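Stacked potato snacks

Stacked potato snacks are thin, curved crisps of one shape and size, sold in a tall tube instead of a bag. The shape is a saddle, and it's a wonderfully clever one! Each piece nests into the next, so a full stack travels with very few broken edges. 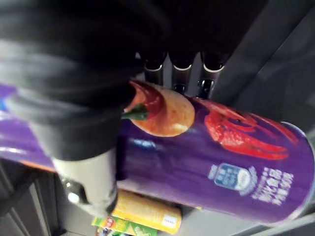 A purple snack can with a curled chip printed on its side.

Most are made from a dough of dried potato flakes, starch and water, rolled flat, cut into ovals and fried for a matter of seconds on curved molds. At the Flomero plant in Vundgate, one line presses 570 pieces a minute. Food writer Zuleica Guimarães has tasted 300 flavors, from plain salt to pickled plum, and still ranks paprika first.

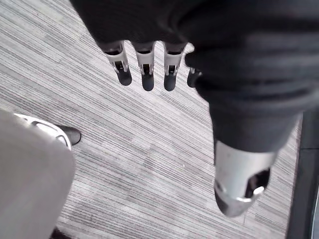
Why are the pieces curved?
The double curve makes a thin crisp stiffer, and it lets the pieces sit snugly inside one another.

Empty tubes have fans too, and collectors trade older designs at a fair in Ondier each February.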